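Ticket 553: Stock sync drops lines between Parine and Skakholm
Status: open
Opened: 2018-12-12

The nightly export from Parine finishes without errors, but Skakholm imports fewer lines than it was sent. The file holds 500 lines. The import log shows 9 rejected, all with code 2 (location not found). Same result on a manual run.

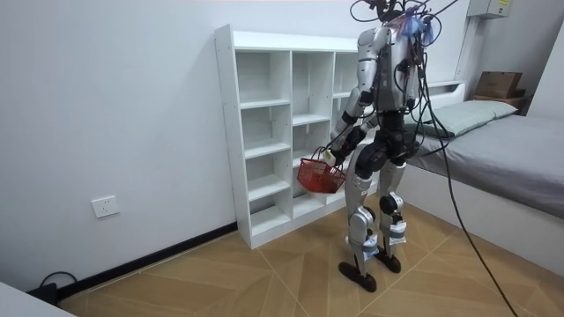 Checked the character encoding first, as that was the fault in October. Encoding is fine. Line endings are fine. The rejected lines all have a location code with a trailing space.

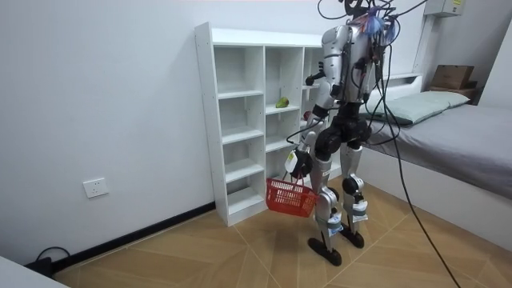
The trailing space comes from the Joretti template, where the location field is fixed width. Parine trims it on screen but not on export. Item type makes no difference: a test entry for a red shopping basket with a grid pattern in its sides failed with the space and went in once it was removed.

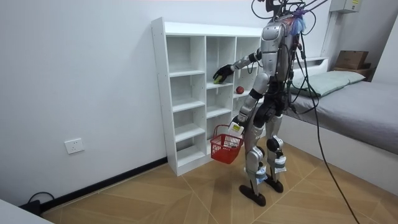 Added a trim step to the export script and ran it against the test copy. No rejects. One side effect: codes for divided units now need the compartment written out in full. For a white shelving unit with five stacked compartments in the left column, use L1 to L5, top to bottom. The short form L is refused.

Quintero support has the script and both logs. Live run still to do. Leaving open.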